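On Tuesday I finally rode the long climb from Lysenko to the lake at Sarnora, 126 kilometers there and back. I wanted to do it since I moved to this region, but every spring I found some excuse.

I started at six with Orysia Savchuk, who climbs much better than me and is polite about it. The first hour was flat and cold. After the bridge the road goes up and does not stop until 1,917 meters. I changed to an easier cassette in May, and my knees were thankful for it. Near the top I ate both of my sandwiches, too early. 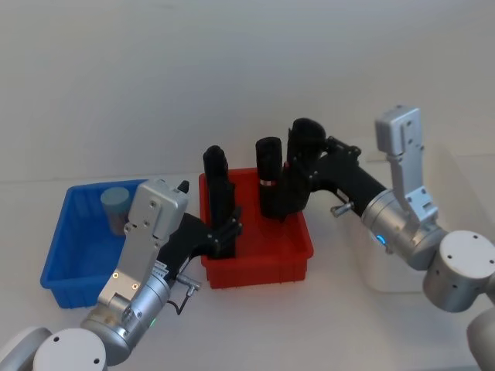

The blue bin and the red bin, side by side.

The descent was fast, with bad asphalt in the last turns. Next time I will take wider tires and a third sandwich.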